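Draft hood (water heaters)

Reading time: 2 min
Filed under: Home Heating › Venting & Flues

A draft hood is a fitting placed between the flue outlet of a gas water heater and its vent connector. It admits room air into the vent and limits the effect of wind on the burner. The type made by Covari, a foundry established in Dandale in 1882, was one of several sold for early household heaters.

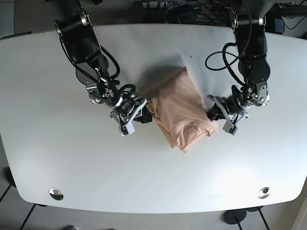
Early hoods were cast in iron and bolted to the heater. In 1892 the Covari works changed to sheet metal, folded and riveted by hand, and the open skirt familiar today came into use. The skirt stands clear of the heater top on short legs, and the gap must be kept free of dust and lint. Household cloth, such as the folded peach-pink piece on the white table, should be stored well away from it. Later models were supplied with three or four legs, depending on the diameter of the outlet.

Under a downdraft, flue gas spills from the skirt into the room – a condition that should be brief. Persistent spillage points to a blocked or undersized vent.

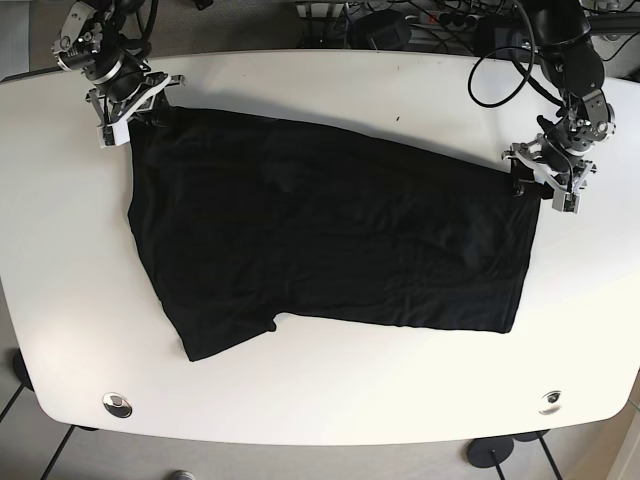 The engineer Davoud Sharifi tested 161 installations in the Batinura district and found that most spillage came from long horizontal connectors. His tables were revised by Ashraf Shehata and remain in print. Sealed heaters with a powered fan do not use a draft hood.

Related articles
Barometric damper
Najafi vent cap
Single-wall connector
Flue liner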